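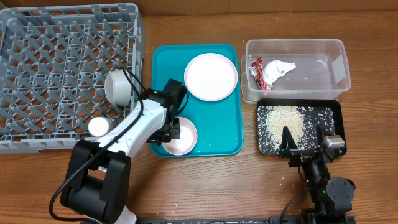
I had put off changing the budgies' diet for a long time. Bellari and Jeon came to me at two years old, raised on nothing but seed, and they treated anything green as a threat. Last November the vet, Biljana Vidmar, weighed them both and said Jeon was too heavy. She told me to start on pellets and vegetables and to go slowly.

Slowly meant 16 weeks. For the first five I mixed a pinch of crushed pellet into the seed and they picked round it. Then I tried wet kale clipped to the bars, and Bellari used it as a bath. Grated carrot went on the floor of the cage. Plain cooked rice, cooled and with no salt, was the first new thing either of them ate, so I gave a few grains twice a week and hid chopped broccoli in it. 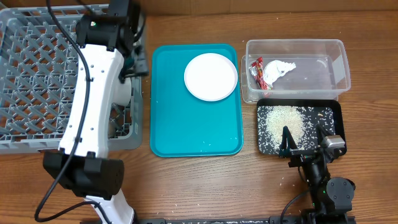

Plate on the teal tray, rice in the small black one.

I weighed them every morning before breakfast on a kitchen scale with a perch taped to it. A budgie that stops eating can get ill very fast, so if either had dropped suddenly I would have gone back to seed and rung the surgery. That didn't happen. Jeon is now the weight he should be and flies the length of the room again, which he hadn't done since I got him. 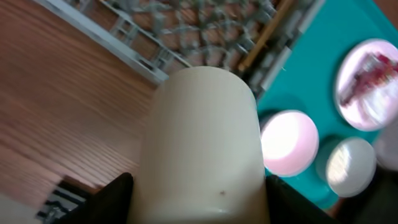

Fresh food does make more mess, and I clean the cage more than I used to. While I'm at it I look for red mite. Soo-ah Kwon, who keeps canaries, told me to drape a white cloth over the cage at night and check the folds in the morning. Pale things are good for this: the one tiny dark brown speck low down on that cream-white cylinder is easy to pick out, and on a brown perch I would miss it. So far the cloth has been clean.

They still get seed, a teaspoon each in the evening. Bellari still won't touch carrot. Next I'm going to try sprouted mung beans.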